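4.3 Territory at the long table

The diaries were supposed to tell us about noise. We had asked 87 office workers at three firms (Mosturex, Doherty and Clindwood) to note anything that interrupted them during the day, and we had built a coding scheme full of telephones, ventilation and people eating crackers. What we got back was 559 entries, a large share of which concerned where somebody else had put a coat. The noise scheme was retired to an appendix. This section deals with the coats.

All three firms had given up assigned seats before we arrived. Staff booked a place each morning through Malum, a scheduling tool that treats every stretch of tabletop as identical to every other. The staff did not share this view. Of the people we later interviewed, 46 could name "their" place without a pause, and several named it while explaining that the firm no longer had such things. One analyst at Doherty described the open seating policy as a great success and then asked us to move.

We follow the older literature in separating a claim from a defense. A claim is anything that tells others a place is taken: a bag, a cardigan, a mug placed with some ceremony. A defense is what happens when the claim fails. Claims were common and cheap. Defenses were rare, costly, and almost entirely silent. The usual form was to sit down nearby and sigh.

Separate desks make claims easy to read, as each desk has an edge and the edge does the talking. The long table (Figure 3) has no such manners. Any boundary between one worker and the next has to be made up on the spot and kept up by behavior.
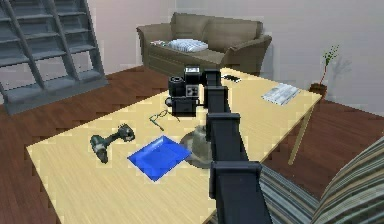
Figure 3. A long rectangular table with a pale yellow wooden top.

Four patterns of boundary-making appeared at all three sites. The first, which we call parking, is the placing of one object well outside the owner's reach so that the space between becomes owned by implication. The second, fencing, uses a line of objects along a supposed border. The third is the elbow, and needs no further definition. The fourth we have called drift, after a long argument, and it refers to a claim that grows through the day with no single act that anyone could fairly object to. Drift accounted for the angriest diary entries and the fewest spoken words. "By lunch he had Portugal," wrote one participant at Clindwood. "By three he had Spain."

Seniority mattered less than we expected. Managers parked and fenced at much the same rate as everybody else, though they were more likely to describe the result as collaboration. Length of service mattered a good deal. People who had worked at a firm before the change in seating tended to choose the end of the table nearest their old desk, including at Mosturex, where the old desk had been replaced by a large plant.

A word on method. Enda Mac an tSaoi coded the full set of entries and the second author coded a subset, and most of our disagreements were over whether a thing had been left on the table or merely put there. Our original rule relied on intent, which diaries report with great confidence and no evidence. The revised rule ignores intent and records only the owner's absence. An object whose owner is away counts as a claim. The same object with its owner seated beside it counts as an object. This is crude, and it made the coding possible.
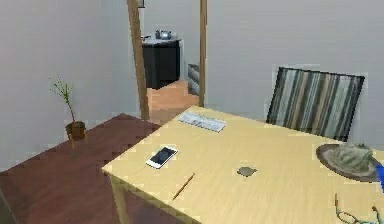
Page last changed: Friday, 16:40

Keyboards gave us particular trouble. Under the revised rule a keyboard on a vacant stretch of tabletop is a claim, and most diarists read it that way. Phones were harder. A phone by itself was taken as a sign that its owner would be back at once, and people would wait for it as they would never wait for a scarf -- in one case at Doherty through an entire meeting.

We do not want to make too much of this. The diaries were kept by people who had agreed to write down their annoyances, which is a habit that feeds itself, and 2 participants stopped partway through on the grounds that the exercise was making them worse. Section 4.4 turns to the kitchens -- where the same people behave as if there were no rules at all.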